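Ruoxi Hao still winces a little when she talks about the July fault, though she laughs too, and she made me tea before she would get started on it. She runs the small handling group at Gukden, out in Grostthorpe, and the job back then was teaching a gripper to pick up pale things from pale surfaces.

"We'd had 40 good runs in a row, and I was feeling very pleased with myself, which should have been my warning," she told me. "Then on the next one it closed too early, on nothing at all, and kept right on driving down into the table. It just leaned on it! I was standing there with my hand over my mouth."

The stop button worked, thank goodness, and no one was hurt, but one finger was cracked clean through and she shut the whole thing down for 6 days. 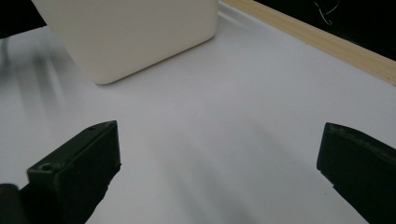 What had gone wrong, she decided after a lot of staring at logs, was the way the software judged distance. It looked for edges, and when it couldn't find a good one it trusted its last guess. "Think about a white block on a white table," she said. "Down at the bottom all you've got is that faint bit of shadow where the two meet, and then the fingers come in and throw soft shadows of their own. The old program would take one of those for the edge and off it went." The force limit ought to have caught it, but someone had left it at 100 percent after a test. "That someone was me," she added, cheerfully enough.

The limit now sits at 60 and can't be raised without a second person's key, and a missing edge means the arm stops and waits. It's slower, and her colleagues on the Vomen project grumble about that. Ruoxi lets them grumble, and pours more tea.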